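Plolareck tower range after the April patch
Posted by Eldana Zeleke, 7:40 pm

The Amwood tower now checks range from the base tile, so a level 7 build misses the outer lane on Firura. Same layout, same heroes, and my leak count went from zero to 40 by the last wave. Client build is 1313.

ramanauskas_fan
Can't reproduce. Same build, two towers on the ridge, no leaks. Are you running the slow aura? It overrides targeting priority.

Eldana Zeleke
No aura. I tested with it off and on. Damage per wave dropped to 1926 both times.

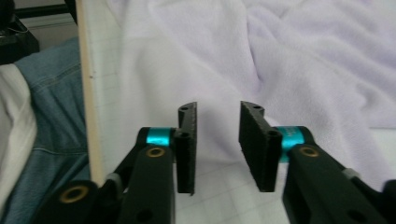 Black gripper, turquoise collar on the left jaw.

tile_counter
The ridge gives a height bonus, so that test doesn't say much. Put the tower on flat ground and the outer lane is out of range by almost a full tile.

ramanauskas_fan
Flat ground was never a good spot on that map. I'd still call it a placement problem.

tile_counter
It covered the lane before the patch. The notes list no range change for Amwood.

Eldana Zeleke
Filed a report with the replay attached. Using two short-range towers at the bend until they answer.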